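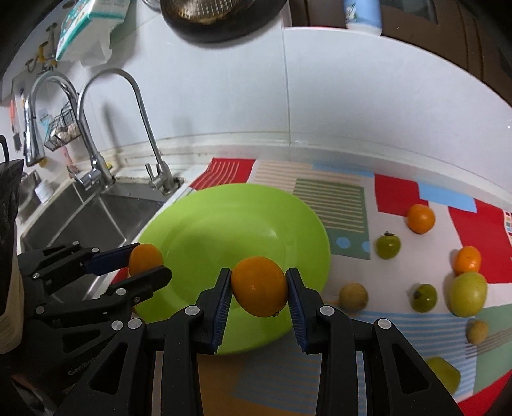

Kitchen diary

June, twenty past nine in the evening

The jam pan is in the sink and I am sitting at last, so I write this before I forget the details. Today I made marmalade for the first time in my life. In my language we have one word for jam and marmalade together, and when I came to Etel I did not know that people here could have strong feelings about the difference. Now I know it very well.

I understand also that June is the wrong month. Mr Howlader from the ground floor explained it to me on the stairs when he saw my shopping bag. For real marmalade one needs the bitter oranges, and they come in January and stay in the shops for a short time only. I had sweet ones from Tiltau, bought because they were cheap and because I like how they look on the green plate. He was polite about it. He said, "Well, it will be sweet", and then he went down and came back with two lemons and a piece of muslin, folded like a handkerchief. I must wash it and give it back.

The oranges were 724 grams on the scale. The recipe wanted a kilo, so I had to calculate everything again on the back of an envelope from the electricity company. I made the sugar 900 grams, and I am still not sure if this was correct. My mother never measured for jam. She looked into the pan and she knew. I looked into the pan for a long time today and I knew nothing.

Cutting the peel was the slow part. I began with very thin pieces, as in the photograph in the library book, and after half an hour the pieces had become thicker without my deciding it. The radio was on, a programme about the ferry at Flulitum and whether it should run in winter. A man telephoned to say that his father had taken that ferry to work every day and that it was always late. I listened to all of it, although I have never been to Flulitum and do not know how one gets there except by this ferry.

The pips went into the muslin with the lemon pips. Then everything had to boil until the peel was soft, and the windows became white with steam, and the whole flat smelled so good that I opened the door to the landing a little. I admit I wanted the others to notice.

The difficult thing is the setting point. The book says to put a saucer in the freezer, drop a little on it, wait and push it with a finger. If it wrinkles, it is ready. I did this first after 15 minutes and it ran like tea. I did it again, and again, and I used all my saucers and after them the lid of the butter dish. Between the tests I was afraid to leave the cooker, so I stood there with the spoon and practised the phone call I must make to the dentist. On the fifth test there was a wrinkle. A small one, but I called it a wrinkle and turned off the gas.

It made 6 jars, the last one not full. I wrote labels, and here I had a small problem, because I wrote "marmelade" on the first three, as we spell it at home. I thought to throw them away. Then I left them. These three I will keep for myself, and the correct ones are for other people: one for Mr Howlader, one for Ilse at work – she gave me rhubarb in spring and I still have her bowl – and the one that is not full I will perhaps take to the ladies at Hailu, if they still let me sit there with one coffee for the whole morning.

I telephoned my sister while the jars were cooling. She asked why I do not simply buy it. I said it was raining. She said it is raining there always, and this is true. Then she wanted to know if I remember the plum jam that burned, the year when our aunt stayed with us, and we talked nearly an hour about the aunt and did not come back to the marmalade. She will go to the cemetery this week and take flowers from both of us. I must send her the money for them.

One lid made its little "tock" just now when I was writing this. The book says this is the sound of the jar closing properly. I have heard it four times, so two are still missing, or I did not hear them because of the telephone.

For tomorrow: dentist, muslin, bread. I have all this marmalade and there is no bread in the flat.

Search this diary

Share 15
Comments 6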